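The Big Table Clear-Out

January always makes me want to throw things away. I don't know if it's the weather or the credit card bill, but every year I get the itch, and this time I took it out on the upstairs room at Norkness, which has been bugging me since we moved our stuff in.

If you haven't been up there, the ceiling is the best part! It's white, with beams and ductwork and thin pipes running all over, and one big beam going right across. I kept stopping to look up when I should have been sorting. 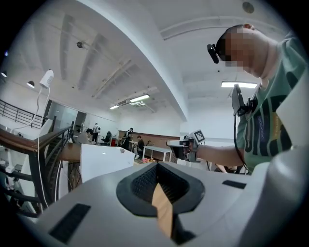
What goes back on the table

My rule was simple: everything comes off, and only the things I'd miss get to go back on. I had a spreadsheet for this at one point (Mojtaba Shokri made it for me, bless him, with 400 rows, and I filled in maybe a dozen). In the end I just picked things up one at a time and went with my gut.

The cable bag went. So did the Wallner desk lamp, which buzzes, and a stack of Grerik catalogs I'd been saving for a reason I can't remember. I put the lamp up online for a couple of bucks and somebody wanted it within the hour, buzz and all.

Flowers were the big argument. I'm normally a real-flowers-or-no-flowers person, but the fake ones in the little white pot got to stay. Pink, red and yellow, with some green leaves at the bottom, and I never have to water them. On warm wood like that they look so cheerful! I tried them by the railing first and then moved them over next to the white box, and that's where I like them.

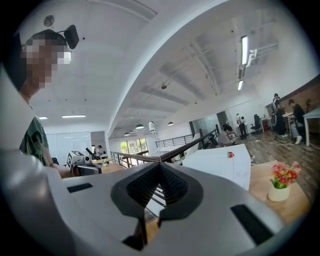
I did think about buying a proper planter from Prustia, but they wanted 420 for the one I liked, and for that money I'd expect it to come with a gardener. So the little pot it is.

Still on my list: the wooden handrail could use a good oiling, and I need to find a home for the extension cords, which are living in a grocery bag behind the door. If you've got a cord system that works, please leave it in the comments. Mine has failed every winter so far.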